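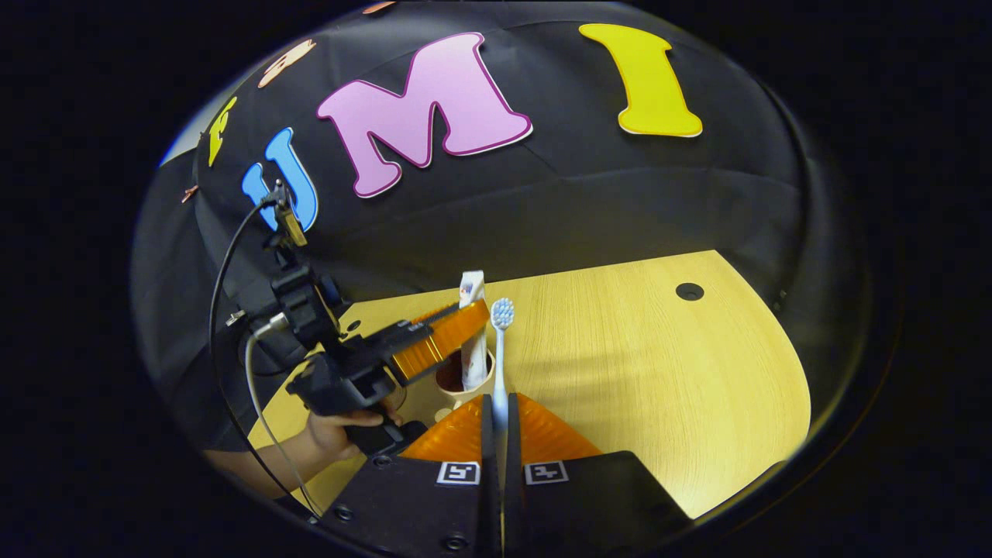 Saadet Saraç replied: Thanks for opening a ticket! Which character is it, and does the bio vanish as soon as you press Save or only when you come back to the page later? Please also say whether you wrote it in the profile box or pasted it in from somewhere else.

Hiya Saadet, thanks for picking this up! It's Prurnness, my marsh witch (the one with the antlers and the very bad temper). The bio doesn't vanish completely. It saves, the green tick comes up, I do a little dance, and then when I open her page the whole thing stops halfway through Appearance. Personality, Backstory and Likes/Dislikes are all gone. If I go back into Edit they're gone from there too, so it isn't only the display.

I pasted it in. I write all my sheets in Sollico first because I lost a whole backstory to a page refresh once and I'm still sore about it.

Things I've tried so far:

Logging out and back in. Same.
Clearing the cache. Same, and now I have to remember my passwords.
A different browser. Same.
Pasting it on my phone. Worse, it lost the line breaks as well.
Pasting in only the Personality section. That saved fine!! So it doesn't hate all of her.

My other characters are all right, but they're older and I haven't dared touch them. Hadi Obeidat, who runs the Gralov roleplay with me, says his pasted in without any trouble, but his bios are 200 words and mine are, um, not.

Update, same evening: I went through it a line at a time and I think I've got it. It always stops at the same spot, just before the bit where I describe her eyes. I'd put a little star symbol there – one of the fancy ones, copied off another profile ages ago. Took the star out, pasted again, and all 7 sections saved. Put it back in to be sure and it chopped her in half again. So it's the star.

Saadet Saraç replied: Brilliant, that helps a lot. Some symbols aren't being read properly by the profile editor at the moment. I've passed it on to Yavuz Türkmen. Plain text and ordinary accented letters should be safe. Is the rest of her page behaving?

Nearly! The relationships tab still shows her as sister to Bilgin 2 times over. I think it added him again on each of the saves that went wrong. I can delete one, but the other disappears with it, and then he's nobody's brother and his player gets upset with me. Could you take one off from your end?

Also, could the page please show a warning before it cuts anything? Even just a red box. I nearly approved her for the September plot with no personality at all.

Status: open, with Yavuz Türkmen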